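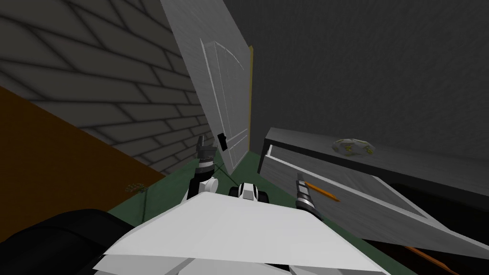
Gray brick, an open white door and a gray cabinet with its drawer out.

I have been planning rooms on graph paper since my first apartment, so I came to Ternico with a fair amount of suspicion and a very sharp pencil still behind my ear. It's a room planner for the home computer, and I bought it in August when my husband and I finally agreed (after years!) that the back room ought to become a proper sewing room.

The first evening was rough. You type in your walls one at a time, and if you get one wrong the program lets you carry on quite happily until the last corner refuses to meet. Mine missed by 23 inches. I had measured the window wall twice and the closet wall not at all, so I can hardly blame the software, but a little warning would have been kind.

Once the walls were in, though, I had a lovely time. The furniture list has 300 pieces, and most of them can be stretched to whatever size you own. My cutting table is 62 inches long and came from my aunt, and I had it sitting under the window in no time. Doors and drawers open too, and I would pay for that part alone. I had my heart set on a wide chest beside the closet, and with everything open I could see there'd be no standing in front of it. Back to the drawing board, and thank goodness, I hadn't ordered it yet.

Colors are the weak spot. Whatever I picked looked flat on the screen, and the paint I chose from it came out far bluer on my wall. Buy the sample pot. The printed plans are also tiny unless you dig through the settings for the page scale.

When I got stuck on the sloped ceiling I wrote to the help desk, and Horațiu Ilie answered before lunch with clear steps and a very patient tone. I paid $100 and I've already started on the guest room.

Four stars from me.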